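Small Items Appeal: Trays, Boxes and Cards for the Reading Room
November
By Bożena Mazurek, Member Services

The Ondieki Reading Room will reopen to members this month with a new arrangement for small paper items. Tickets, cards, printed packets and similar pieces will no longer be handed over in envelopes. Each will be brought to the table in a shallow tray or small box and returned to the desk in the same way.
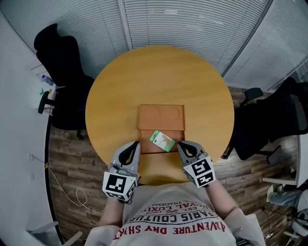
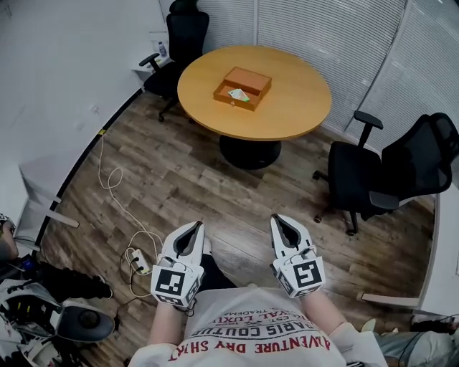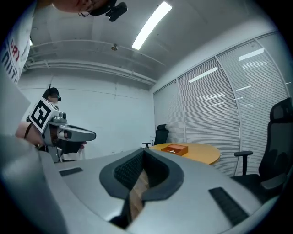
The change follows a review of the small items collection carried out by Elżbieta Adamczyk and Witold Tomaszewski. The collection now stands at 2,040 pieces, of which 904 are listed in the printed guide. The remainder may be requested at the desk by subject, and the staff will be pleased to advise on what is held.

Members are asked to observe the following points when using the room. Only one item may be on the table at a time. Items should lie flat within the tray or box and should not be leaned against the rim. Bags, coats and drinks must be left in the lockers on the Turbridge side of the building. Pencils are permitted; pens are not. A member who wishes to compare two pieces should speak to the staff on duty, who will arrange for a second table.

Requests received before 11 a.m. will normally be met the same afternoon. Those received later will be held for the next opening. The limit of three requests per visit remains in force, and the Society regrets that it cannot reserve tables by telephone.

The Society also wishes to thank the members who contributed to the autumn appeal, which has raised $1,472. Of this sum, $500 has been set aside for additional boxes in the larger size. Nosipho Visser is preparing the order and would be glad to hear from any member with suitable boxes to donate. Boxes should be clean, free of lining paper and no deeper than a hand's width.

Questions about the printed guide should be addressed to Witold Tomaszewski at the main desk. Corrections to individual entries may be left in the gray folder beside the catalog.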